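作業ノート 共用スプレーボトルの点検と組み替え

2026/05/23
場所 Merkotside 作業室、木の天板のテーブル
対象 共用棚の霧吹き類(手動トリガー式)
続きもの。前回分は昨年9月のページ。

前回からの持ち越し

9月の点検では首まわりの漏れを「パッキン劣化」で一括処理し、Jorier の替えパッキンに全部入れ替えた。それで止まったものと、止まらなかったものがある。止まらなかった側は棚の奥に戻されていて、誰かが使うたびに布巾を巻いて凌いでいたらしい。布巾を巻いたまま置くと襟(首のねじキャップ。以下、襟)のねじに洗剤が乾いて固着する。今回はまずこれを剥がすところから始まった。

9月のページを読み返すと、どの本体にどのヘッドを付けたかの記録がない。このため、漏れが本体側の問題かヘッド側の問題か切り分けられなかった。今回は組み合わせを必ず残す。

用語だけ先に決めておく。
本体:液の入る容器。首のねじ山まで含む。
襟:本体の首にねじ込む輪。ヘッドに対して空転する。
ヘッド:トリガー、ポンプ、ノズルを含む上側一式。
吸い管:ヘッドから下がる管。先端が斜めに切ってあるものとそうでないものがある。
口先:ノズル先端の回転部。霧・直射・閉の切り替え。口先が回らない型もある。

在庫の素性

本体は Eynon から入れた縦溝入りの丸胴と、それ以前からある素性不明のものが混ざっている。ヘッドは Jorier の交換用と、本体に最初から付いていたもの。見た目の色では区別がつかない。襟の色も組み替えのたびに入れ替わっているため、色は素性の根拠にしないこと。過去に「緑の本体には緑の襟」という申し送りがあったが、根拠は見つからなかった。廃止する。

首のねじは見た目が同じでもピッチが違うものがある。違うもの同士でも途中までは入る。途中で重くなり、そこで「締まった」と思ってしまうのが漏れの原因の一つ。見分け方は手順の項に書いた。

薬剤の残り

棚に戻っていたもののうち、中身が残っていたものは先に空けた。ラベルのあるものはラベルに従って処理。ラベルのないものは、におい・泡立ち・試験紙で中性洗剤の希釈液と判断できたものだけ流しへ、判断できないものは廃液の容器へ。混ぜない。

塩素系を入れていたと思われるものは、ヘッド内部のばねが錆びている可能性がある。トリガーを引いて戻りが渋く、吐いた水に色が付くものは分解せず廃棄とした。分解しても中のばねだけの入手先がない。

洗浄

一、ヘッドを外し、吸い管を抜く。吸い管が固いときは回しながら抜く。真っ直ぐ引くと受け側が白化する。
二、本体に水を半分入れ、襟の代わりに盲栓をして振る。縦溝の内側に膜が残りやすいので、底から首に向かって細いブラシを通す。
三、ヘッドはぬるま湯の容器に吸い管側を浸け、透明な水が出るまで引く。
四、襟とパッキンは別にして浸け置き、約30分。固着がひどいものはもう一度。
五、水切り。本体は逆さにして籠へ。ヘッドは寝かせて置き、途中で一度裏返す。

四の浸け置きは前回クエン酸を使ったが、今回は水だけで足りた。固着の正体がほぼ洗剤だったため。水垢のあるものだけクエン酸を使い、そのあと十分にすすぐ。塩素系の疑いがあるものにクエン酸は使わない。これは手順表の先頭にも書いておく。

五で逆さに立てると、丸胴のものは籠の目に首が入らず倒れる。倒れても割れないが、口が籠の底に付いて水が切れない。今回は網の粗い籠に替えて解決。網の細かいほうはパッキン用に回した。

首のねじの確認

手順は次のとおり。

a 襟だけを本体に載せ、締める向きと反対にゆっくり回す。ねじ山が落ちる小さな感触があったところで止める。
b そこから指二本で締める。抵抗なしで一周以上回れば合っている。
c 半周から一周未満で急に重くなる場合はピッチ違い。力をかけずに外す。
d bが合格でも、締め切ったあと襟の下端と本体の肩の隙間が片側だけ広い場合は斜めに入っている。aからやり直し。

cに該当した組は、ヘッドを外して「首違い」の箱に入れた。本体とヘッドそれぞれ単体では良品なので捨てない。相手が見つかれば戻す。

溝の多い丸胴は、締めるとき本体側が手の中で滑りにくく、逆に締めすぎになりやすい。締めすぎるとパッキンが内側にはみ出し、吸い管の根元に噛み込む。今回分解したうち、9月にパッキンを替えたのに漏れていたものは、この噛み込みが目立った。つまり部品は新しいのに締め方で漏らしていた。9月の自分の作業である。以後、締めは指二本で止まるところまで。手のひらで握って締めない。

パッキン

Jorier の替えは薄手と厚手の二種が同じ袋に入っていた。袋の表示は共通で、区別は現物を測るしかない。ノギスで当たってみたところ、厚手は Eynon の本体で襟が最後まで下りず、薄手は古い本体で締め代が足りない。組み合わせは下記で固定する。

Eynon の本体には薄手。
古い本体には厚手。ただし口の上端に欠けや段差がないこと。
どちらでも、古いパッキンの上に新しいものを重ねない。重ねてあるものが実際にあった。剥がすときに二枚目が襟の奥に残るので、爪楊枝で一周なぞって確認する。金属の針は襟の座面に傷を付けるので使わない。

袋は薄手と厚手に分け直し、チャック袋の外に油性ペンで書いた。

吸い管

長さが合っていないものが多い。長すぎる管は底で曲がり、先端が底面に吸い付いて吐出が途切れる。症状としては「引いても出ないが、傾けると出る」。ヘッド不良と間違えやすい。短すぎるほうは残量が減ると空気を吸うだけなので分かりやすい。

切り方:本体の外側に管を沿わせ、ヘッドの座面から底までの深さに合わせ、指一本分の半分ほど短くして斜めに切る。斜めの尖った側がノズルと同じ向きになるように差す。下向きに吹く用途が多いため、傾けたときに液が前に寄ることを見込んだ向きである。窓用に上向きで使う人がいる場合は反対向きがよいが、共用品なので統一した。

管の切りくずはヘッドの弁に入ると厄介なので、切ったあと水を通してから組む。

耐久の記録

Sallatden の作業室から借りた回数計で、ヘッドの引き回数を見ている。棚から一つ選んで9月以降ずっと同じ本体と組ませておいたもの(Jorier の交換用ヘッド、Eynon の本体)の経過。

1,000 回の時点:吐出、戻りとも変化なし。襟の増し締め不要。
3,000 回の時点:戻りがやや遅い。口先の霧が片側に寄る。口先を外して洗うと偏りは解消、戻りの遅さは残る。
3,597 回:トリガーの付け根から滲み。ここで試験を止めた。

滲みは首ではなくポンプ軸のところから出ている。首から漏れているように見えるのは、液がヘッドの背を伝って襟の縁に溜まるためで、襟を締めても止まらない。締めても止まらない漏れの一部はこれだったと考えられる。首とポンプ軸の区別は、襟の縁を拭いてから紙を巻き、数回引いて紙の上端と下端のどちらから濡れるかで見る。上端からならポンプ軸、下端からなら首。

一つだけの結果なので、交換時期の目安にはまだ使わない。中身も水と薄い洗剤が混在していて条件が揃っていない。次は水だけで、古いヘッドも一つ並べて回したい。回数計が足りない。Sallatden に返却時期を確認すること。

組み立てと台上の扱い

組む前に部品を全部台に出し、首の合うもの同士で寄せる。丸胴は立てると転びやすく、ヘッドが付くと頭が重くなってなおさら倒れる。立てて並べようとしないで、最初から寝かせておくほうが手間が少ない。寝かせるときは台の縁から離す。トリガーの下に隣の首が入り込むと、持ち上げたときに一緒に付いてくる。

組み付けは本体を立てて片手で胴から首にかけて押さえ、もう片方の手で首まわりを扱う。ヘッドを握って回すと襟が空転するだけで締まらない。締まったつもりで持ち上げ、ヘッドだけ抜けたことが今日も一度あった。 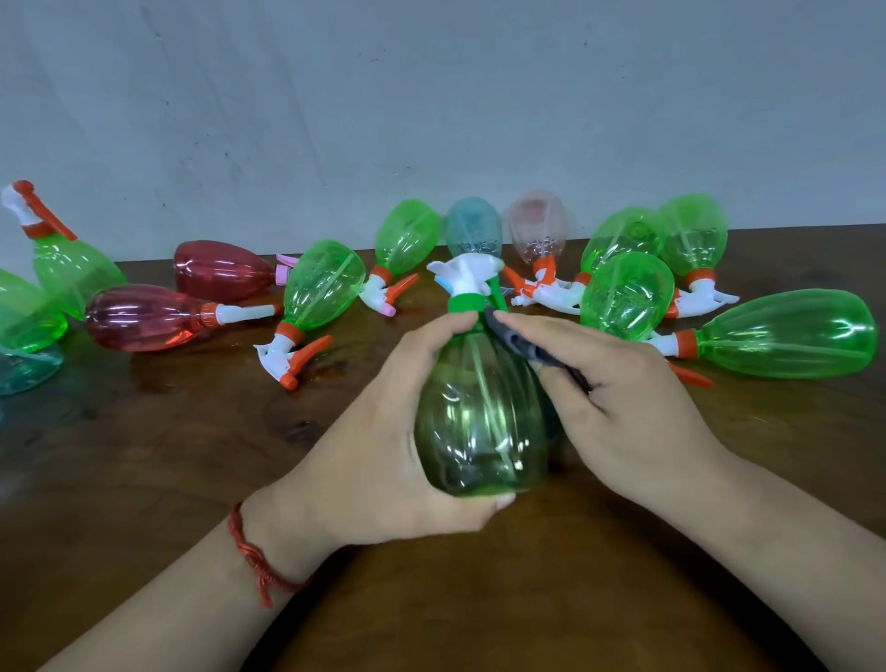

襟が止まったら、ヘッドの向きを合わせる。本体が丸いので前後はどちらでもよいが、肩に文字の型押しがあるものは、それが使う人の手前に来る向きにする。向きを直すときは襟を軽く押さえ、ヘッドだけを回す。襟ごと回すと緩む側に動くことがある。

漏れの確認は三段階。
一段目、水を半分入れて立てたまま置き、襟の縁を乾いた紙で拭く。
二段目、口先を閉にして寝かせ、首の下に紙を敷く。口先が回らない型は口先からの滴を無視し、首の下だけを見る。
三段目、立て直して数回引き、前項の紙を巻く方法でポンプ軸を見る。

二段目で紙が濡れたものは、締め直しを一回だけ許す。二回目も濡れたらパッキンを外して座面を見る。ここで締め足しを繰り返すと、前述の噛み込みになる。

本体の胴は半透明なので水位の動きは外から見える。寝かせた状態で泡が首に上がり続けるものは空気が入っている、つまりどこかが開いている。紙が濡れる前に分かることがあり、早い。ただし色の濃い本体では見づらく、暗い天板の上ではさらに見づらい。白い紙を背にして見る。

通気穴

記録漏れになりそうなので別に書く。ヘッドの座面には本体に空気を入れる小さな穴があり、厚手のパッキンを古い本体に使うとき、穴にパッキンの縁がかかることがある。かかると引くたびに本体が凹み、やがてトリガーが戻らなくなる。漏れの試験では合格してしまうので気付きにくい。三段目のあと、続けて引いて胴が凹まないことを必ず見る。凹んだものは薄手に替えるのでなく、パッキンの位置を直す。直らない組は首違いの箱へ。

ラベル

本体とヘッドの両方に番号を付ける。油性ペンの直書きはアルコールで消えるので、本体は縦溝を避けて底に近い平らなところへテープ、ヘッドは首の後ろ側に細い結束札。テープを溝の上に貼ると縁から水が入って剥がれる。9月に貼ったテープはこれでかなり失われた。

番号は本体がB、ヘッドがHで始まる通し。組み合わせが変わったら台帳の行を消さずに次の行へ書き足す。中身の表示は別の札とし、番号札と兼ねない。中身が変わったときに番号まで捨てられるのを防ぐ。

水専用と決めたものは、外見で分かるように中身札を白にした。洗剤は黄。アルコールはこの共用棚に置かない。アルコール用は薬品棚の専用品を使う。

残った問題

・口先の切り替えが固いヘッドが残っている。温水で緩むが、冷えると戻る。樹脂の変形か汚れか未確認。
・古い本体の口の上端に細い段差があるもの。水ペーパーで均す案があるが、削り粉が中に落ちる。やるなら逆さに持って削り、すぐ洗う。
・首違いの箱が埋まってきた。Eynon の現行品と首が共通かどうか、注文前に現物を一つ取り寄せて当てる。
・回数計の固定具がトリガーの戻りに当たり、戻りの遅さを大きめに見せている疑い。3,000 回以降の記録はこの点を割り引いて読むこと。
・廃液の容器の蓋。内蓋がなく、倒すと滲む。

片付け

合格分は棚の下段へ、寝かせずに仕切りの中に立てる。棚では仕切りがあるので倒れない。水は抜き、トリガーを引いて管の中も空にした。ヘッドは締め切らずに半周戻してある。次に使う人は使用前に襟を指二本で締めること。棚の内側にも同じことを書いて貼った。

パッキンの袋、切った管の残り、結束札は浅い引き出しの手前。ノギスは Sallatden の持ち物なので回数計と一緒に返す。

台帳はH側の行がまだ途中。番号札を付け終わっていないヘッドは籠の中に残してあるので、棚に移さないでほしい。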